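Rornero 탁상용 물 기기 Cekel 사용 안내서
3장. 놓을 자리 정하기와 첫 물 채우기
개정 2026년 4월 27일

상자를 풀고 2장의 구성품 확인까지 마치셨다면 이제 가장 즐거운 순서가 남았습니다. 매일 물을 마실 자리를 정하는 일이지요. 한번 자리를 잡으면 몇 달이고 그대로 두게 되는 물건이니, 차 한 잔 하시면서 천천히 읽어 주세요. 이 장에서는 원목 식탁을 기준으로 설명하지만 주방 조리대나 거실 장 위에 놓으실 때도 순서는 같습니다.

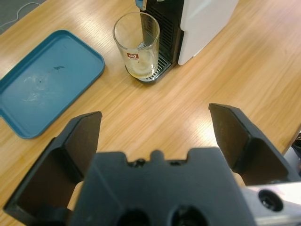
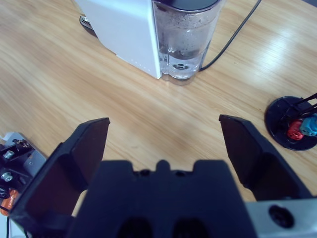
Guadalupe Becerra 님은 이 장의 지난 판을 읽고, 물통을 기기에 꽂을 때보다 싱크대에서 식탁까지 들고 오는 동안 물을 훨씬 많이 흘리게 되더라며 그 부분을 앞쪽에서 넉넉히 다뤄 달라고 하셨습니다. 저희도 읽으면서 고개를 끄덕였고, 그래서 이번 판에서는 물통 나르는 이야기를 따로 떼어 3.3에 길게 적었습니다. 좋은 말씀 감사합니다.

3.1 자리 정하기

1. 흔들리지 않고 평평한 상판을 고릅니다. 손바닥으로 네 귀퉁이를 한 번씩 지그시 눌러 보세요. 한쪽이 들썩이면 식탁 다리 밑에 받침을 끼워 먼저 수평을 잡아 주세요. 기기 밑에 종이를 접어 넣는 방법은 물이 닿으면 금세 주저앉으니 권하지 않습니다.

2. 상판 가장자리에서 안쪽으로 들여 놓습니다. 아이가 있는 집이라면 손이 닿는 깊이를 생각해서 조금 더 들여 주세요.

3. 물통 쪽으로 손이 드나들 공간을 남깁니다. 정면에서 보아 흰 본체가 왼쪽, 투명한 물통이 오른쪽에 오므로 오른편이 트여 있어야 편합니다. 30 cm면 어른 두 손이 여유 있게 들어갑니다. 벽이나 책꽂이가 오른쪽에 바짝 붙는 자리라면 식탁 반대편 끝도 한번 살펴보세요. 의외로 그쪽이 더 마음에 드실 수도 있습니다.

4. 위쪽도 봐 주세요. 물통 위에 짙은 회색 뚜껑이 덮이는데, 선반이 낮게 내려와 있으면 뚜껑을 열다가 손등을 찧기 쉽습니다. 빈 물통을 꽂은 채로 뚜껑을 한 번 열었다 닫아 보시면 바로 알 수 있습니다.

5. 전원선이 사람 다니는 길을 가로지르지 않는지 확인합니다. 플러그는 아직 꽂지 마세요.

주의: 가스레인지나 오븐 옆, 한낮에 햇볕이 그대로 드는 창가에는 놓지 마십시오. 투명한 물통에 볕이 오래 들면 물이 미지근해지고 물때도 빨리 낍니다.

참고: 조명이 바로 위에 있는 식탁에서는 상판이 번들거려 흘린 물이 잘 안 보일 때가 있습니다. 옆으로 고개를 낮추어 비스듬히 보시면 물방울이 금방 드러납니다.

3.2 나무 상판 준비하기

원목이나 나뭇결이 살아 있는 상판을 쓰시는 분들이 가장 걱정하시는 것이 물 자국이지요. 밝은 참나무색 상판은 특히 그렇습니다. 기기를 올리기 전에 잠깐만 시간을 내 주시면 나중에 마음 졸일 일이 많이 줄어듭니다.

1. 상판의 부스러기를 마른 천으로 쓸어 냅니다. 결을 따라 한 방향으로 닦는 편이 깔끔합니다.

2. 물기를 꼭 짠 천으로 한 번 닦고, 곧바로 마른 천으로 한 번 더 닦습니다.

3. 9분 동안 그대로 말립니다. 그 사이에 3.3의 물통 헹구기를 먼저 하셔도 좋습니다.

4. 테두리가 살짝 올라온 쟁반을 식탁 왼편에 하나 놓아 둡니다. 컵을 엎어 두거나 젖은 행주를 잠시 올려 두는 자리입니다. 쟁반은 상자에 들어 있지 않으니 집에 있는 것을 쓰시면 되고, 모서리가 둥근 플라스틱 쟁반이면 닦기가 수월합니다. 색은 마음대로 고르세요. 저희는 나무색 위에서 눈에 잘 띄는 청록색을 좋아합니다만, 이건 어디까지나 취향이지요.

주의: 기름이나 왁스로 마감한 상판에는 고무 매트를 바로 깔지 마십시오. 매트 성분이 배어 얼룩이 생기기도 합니다. 깔개가 꼭 필요하시면 얇은 면 깔개를 쓰시고, 젖으면 그날 안에 걷어 말려 주세요.

3.3 물통 헹구고 나르기

1. 뚜껑을 벗기고 물통을 두 손으로 잡아 빼냅니다. 한 손으로 본체를 누르면서 다른 손으로 비스듬히 당기는 분이 많은데, 그러면 아래쪽 밸브에 힘이 쏠립니다.

2. 흐르는 물에 안쪽을 헹굽니다. 처음 한 번은 부드러운 스펀지에 중성 세제를 조금 묻혀 씻고, 거품이 남지 않을 때까지 여러 번 헹궈 주세요. 거친 수세미는 투명한 면을 뿌옇게 만듭니다.

3. 물통 아래쪽의 작고 둥근 밸브를 손끝으로 살짝 눌렀다 놓아 봅니다. 부드럽게 제자리로 돌아오면 됩니다. 뻑뻑하면 미지근한 물에 잠시 담갔다가 다시 눌러 보세요.

4. 찬물을 채웁니다. 첫날에는 1,000 ml만 담아 주세요. 가득 채운 물통은 생각보다 무겁고, 아직 꽂는 방향이 손에 익지 않았을 때라 가벼운 쪽이 훨씬 편합니다. 물통 안에 눈금이 필요하신 분은 계량컵으로 한 번 재어 보고 바깥에 작은 스티커를 붙여 두시면 두고두고 요긴합니다.

5. 겉면과 바닥, 특히 밸브 둘레의 물기를 마른행주로 닦습니다. 번거로워도 이 한 번을 해 두시면 식탁까지 가는 길에 물이 뚝뚝 떨어지지 않습니다.

6. 행주 한 장을 물통 바닥에 받치고 두 손으로 나릅니다. 걸음은 느긋하게, 물통은 배 앞에 가깝게 들어 주세요. 물이 출렁이기 시작하면 멈춰 서서 잠잠해지기를 기다렸다가 다시 걸으시면 됩니다. 싱크대와 식탁 사이에 문턱이나 러그가 있다면 중간에 한 번 내려놓을 자리를 미리 봐 두시고요. 급한 마음에 컵 두 개를 같이 들고 오는 일은, 저희도 늘 하지만, 하지 않는 편이 낫습니다.

3.4 물통 꽂고 첫 물 흘려보내기

1. 밸브가 본체 쪽 홈과 맞도록 물통을 수직으로 내려 꽂습니다. 비스듬히 밀어 넣지 마세요.

2. 뚜껑을 덮고 가장자리를 한 바퀴 눌러 줍니다.

3. 물통 안쪽 벽에 물방울과 기포가 맺혀도 놀라지 마세요. 물을 막 옮긴 뒤에는 흔히 그렇고, 고장 신호가 아닙니다. 신경이 쓰이시면 물통 옆면을 손가락으로 톡톡 두드려 주세요.

4. 물통 아래와 본체 사이를 마른 휴지로 훑어 새는 곳이 없는지 봅니다. 휴지가 젖으면 물통을 빼서 밸브 둘레를 다시 닦고 1번부터 되풀이합니다.

5. 손의 물기를 닦은 다음 플러그를 꽂습니다.

6. 컵에 물을 받아 버리기를 2번 되풀이합니다. 받은 물은 화분에 주셔도 괜찮습니다. 세 번째 컵부터 드시면 됩니다.

주의: 물통이 비스듬히 꽂힌 상태로 전원을 켜지 마십시오. 상판에 물이 고였다면 플러그부터 뽑고, 기기를 들어 옮긴 뒤에 닦아 주세요.

3.5 매일 쓰실 때

잠자리에 들기 전에 물통의 물을 비우고 뚜껑을 열어 두면 안쪽이 잘 마릅니다. 매일은 어렵다 하시는 분은 이틀에 한 번만 해 주셔도 물때가 끼는 속도가 눈에 띄게 달라집니다. 반쯤 남은 물 위에 새 물을 붓는 것은 되도록 피해 주세요.

본체의 흰 면은 무광이라 손자국이 잘 드러나지 않지만, 오른쪽 가장자리를 따라 세로로 난 작은 점들에는 먼지가 앉기도 합니다. 마른 솔로 위에서 아래로 가볍게 털어 주시고, 젖은 천으로 문지르지는 마세요.

식탁을 식사에도 같이 쓰신다면 국이나 찌개 냄비는 기기에서 멀찍이 놓아 주세요. 쟁반은 설거지할 때 같이 씻어 엎어 말리시고, 밑면에 남은 물기까지 닦은 뒤 제자리에 두시면 나무에 둥근 자국이 남지 않습니다. 이미 생긴 옅은 자국은 하루쯤 바람이 통하게 두면 사라지는 경우가 많으니 사포부터 꺼내지는 마시고요.

여행 등으로 오래 집을 비우실 때는 플러그를 뽑고 물통을 비운 다음 뚜껑을 비스듬히 걸쳐 둡니다. 돌아오신 뒤에는 3.3의 2번부터 다시 해 주세요.

문의는 Rornero 고객 상담실에서 받고 있습니다. 부속 밸브와 여분 뚜껑은 Chisholm 매장에서도 구하실 수 있으며, 5월부터는 Trullelden 매장에서도 같은 부속을 취급합니다. 물통 분해 세척과 밸브 교체 방법은 4장에 이어집니다.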